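Sturkport's shop rules for two-arm benches were updated in May. The Mustico layout is first to be checked against them, in simulation. Arms that share a work area now need a 19 mm gap between wrists unless a handover is planned.

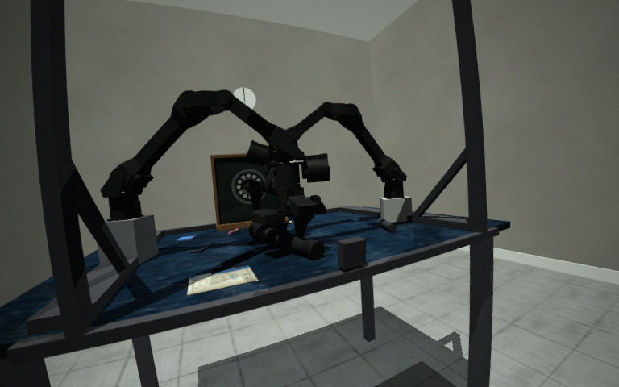

Two arms over the shared area, Mustico layout.

Loose items go on the layout sheet too – tools, paper, all of it.
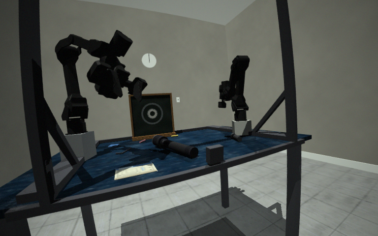
Who signs the layout sheet?
The shift lead signs it before the first run.

Runs are logged under rule 712, with the overhead view saved alongside.
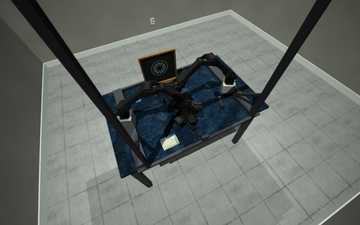 Do the rules cover older benches?
Older benches have until October to comply. Send questions to the Tikero desk.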